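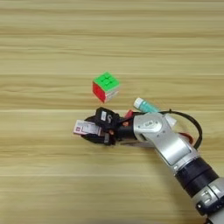

Monique Vasseur would add one thing to the advice on shared tables: puzzles and small toys should have a home of their own, or they will end up in the pen drawer by the end of the week. The Household Desk agrees, and the guidance below has been revised to take her remark into account.

Clearing and Keeping a Wooden Work Table
Riviere Home Guidance, revised 4 October 2020

A table used for homework, mending and games collects small articles quickly. Households are advised to clear it once a day, at a fixed time, and to return each article to a marked container. A set of 4 shallow trays is sufficient for most families. Trays should be no deeper than the width of a hand, so that the contents remain in view.

Scissors are to be closed before they are set down and stored with the blades pointing toward the back of the tray. They should not be left under papers or cloth. Where young children use the table, scissors belong in a drawer with a catch.

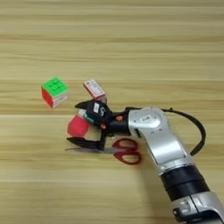
Should small boxes be kept once the contents have been moved to a tray?
Keep the box if it carries instructions, a date or a warning. Medicine in particular should stay in its original box and should be stored away from the craft supplies, in a locked cabinet.

Glue sticks require little care. Wind the stick down fully before replacing the cap, and press the cap until it is firm. Store glue sticks away from radiators and sunny window sills. In August, a cool cupboard is preferable to a desk tray.

Dried glue on a wooden surface should be softened with a damp cloth for 20 seconds and lifted with the edge of a plastic card. Metal blades must not be used for this purpose. Wipe along the grain, then dry the area with a clean cloth. Test any cleaning product on the underside of the table first.
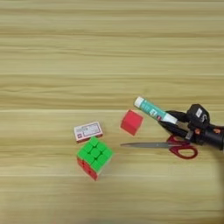

Scissors, with a small box and a red cube, on a wooden table, and a glue stick held above the scissors.

Loose blocks and game pieces may be kept in a drawstring bag or a lidded jar. Label the lid as well as the side. Pieces found after the table has been cleared should go into a single holding dish, to be emptied on the first of each month.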